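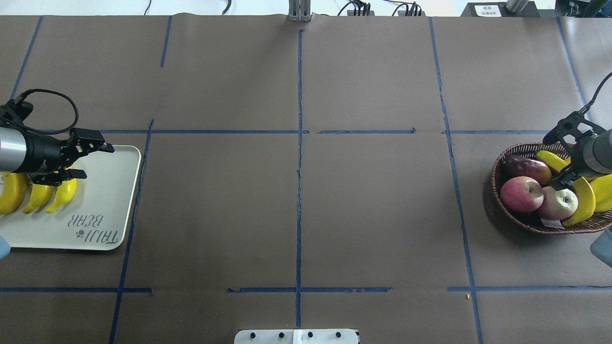
## 4 台面铺设与分区

本章说明果品分拣台的台面铺纸、贴线分区和器具定位。适用于 Juveo 台架，Esodholm 与 Tanui 两处分拣间按同一方法执行。台架的组装与调平见第 3 章，调平未完成时不得开始铺纸。

### 4.1 所需材料

| 名称 | 要求 | 备注 |
|---|---|---|
| 牛皮纸 | 单面平整，无油渍 | 整卷或裁好的单张均可 |
| 蓝色美纹纸胶带 | 低粘，可手撕 | 同一台面使用同一卷 |
| 钢卷尺 | 量程不小于 3 m | 使用前检查尺钩是否松动 |
| 软铅笔 | 2B 或更软 | 不使用记号笔 |
| 刮板 | 塑料，边缘圆滑 | 压线用 |
| 浅托盘 | 圆角，底面平整 | 放待分拣果品 |
| 编织篮 | 无外露断茎 | 放已分拣果品 |

台面净长为 2,565 mm。牛皮纸下料时，两端各留 38 mm 用于翻折，固定在台板背面。

> **注意：** 纸张应在分拣间内平放一段时间后再裁切。刚拆封的纸卷带有卷曲，直接铺设容易在中部起拱。

### 4.2 铺纸

1. 清空台面，用干布擦去灰尘和残留胶痕。
2. 将第一张纸与台面近侧边对齐，从中间向两端抹平。
3. 第二张纸压在第一张之上，搭接缝放在远侧，避开器具的常用位置。
4. 两端翻折到台板背面，用胶带固定。正面不得用胶带封边，以免与分区线混淆。
5. 用手掌检查全台。轻微折痕和皱纹不影响使用；鼓起处能用手指按动的，应揭开重铺。

> **警告：** 裁纸刀只能在裁切垫上使用，不得在已铺好的台面上裁纸。台板表面一旦划伤，后续胶带粘贴不牢，果汁也会沿划痕渗入。

### 4.3 弹线与贴线

分区线由纵线和横线组成。纵线区分左侧的托盘区、中间的操作区和右侧的篮区；横线区分远侧的备用区与近侧的工作区。

1. 量出台面中点，用铅笔在远、近两侧各做一个短标记，连线即为中线。
2. 由中线向左右各量 285 mm，标出操作区边界的起点。
3. 标出上横线和下横线的位置，上横线距远侧边约为台深的三分之一。
4. 先贴纵线。胶带一端压住远侧标记，拉直后放下，中途不得二次拉伸。
5. 再贴横线。横线可以分段粘贴，相邻两段之间允许留间隙。
6. 用刮板沿胶带走向刮压一遍，端头处加压。
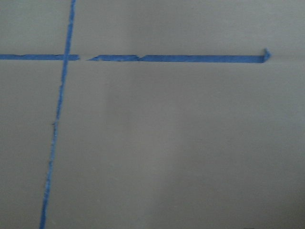 横线与纵线相交处是定位的基准点，器具位置一律从该点量起，不从台边量起。交叉处应有完整的胶带通过，两条线在此叠合，不得断开。断口只能留在交叉点以外。如图中横线，左段越过纵线后才终止，隔一小段露出底面，右段再接续，这种接法合格。纵线略有倾斜、边缘有手撕毛边，也不必返工，只要交叉点清楚可辨即可。

对倾斜量有疑问时，按以下方法处理：

- 线条倾斜，但各区能容纳对应器具：保留。
- 线条倾斜，器具放入后压线：揭除该条，重新弹线。
- 端头翘起：先用刮板压平；仍翘起时，剪去翘起部分，另贴短段补齐。

> **注意：** 补贴的短段应与原线同色。不得以铅笔线代替胶带，铅笔线在受潮的纸面上难以辨认。

### 4.4 器具定位

1. 托盘放在左侧，长边与近旁纵线大致平行。托盘印字的朝向不作要求。
2. 编织篮放在右侧。篮底如有翘曲，应换篮，不得在篮下垫纸。
3. 果品放入托盘时不得堆叠。香蕉横放于托盘一侧，果柄方向尽量一致，弯曲的果尖不得悬在托盘边沿之外。
4. 操作区在开始分拣前应保持无杂物，铅笔、卷尺、胶带卷归入工具盒。

> **警告：** 编织篮不得拖动。篮底会刮起胶带边缘，并在纸面上留下划痕。移动时双手提起。

### 4.5 验收

验收在照明全开的条件下进行，逐区检查胶带的连续性、粘贴情况以及纸面的清洁度。
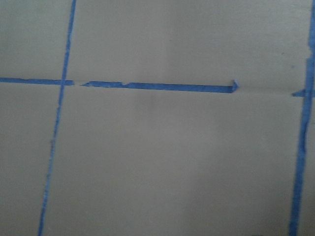 Genville 分拣间来函询问，横线既然断成几段，是否应当整条揭掉重贴，否则验收时容易被判为不合格；函中还提到，他们那里习惯用整条胶带一次贴通，但纸面受潮收缩后，中间常常起皱。

答复如下：分段粘贴属于允许做法，不作为不合格项。整条贴通同样允许，但湿度变化较大的房间建议分段，间隙可以吸收纸面的伸缩。两种做法不得在同一条横线上混用后再叠贴覆盖，叠贴处过厚，篮底容易刮到。

验收项目：

- [ ] 纸面无油渍、无破口，搭接缝位于远侧
- [ ] 各交叉点完整，无断开
- [ ] 胶带端头无翘起
- [ ] 托盘与编织篮均不压线
- [ ] 操作区无遗留工具

任一项不合格时，只对该项返工，返工后重新检查相邻两区。

### 4.6 日常维护与更换

1. 每班结束后，用微湿软布擦去果汁，再用干布吸干。擦拭方向与胶带走向一致。
2. 每周三检查全部端头和交叉点，结果记入台面记录卡。
3. 胶带边缘发毛、但仍贴合的，继续使用。胶带缺损导致分区无法辨认的，更换该段。
4. 纸面出现破口或大片渗渍时，整张更换，并按 4.2 至 4.5 重新执行。
5. 揭除旧胶带时，将胶带向后折叠，贴着纸面缓慢拉起，不得垂直猛拉。

> **注意：** 更换纸张后，原有铅笔标记随旧纸作废，应重新量取中点，不得凭台边旧痕推定位置。

托盘和编织篮的清洗方法见第 5 章。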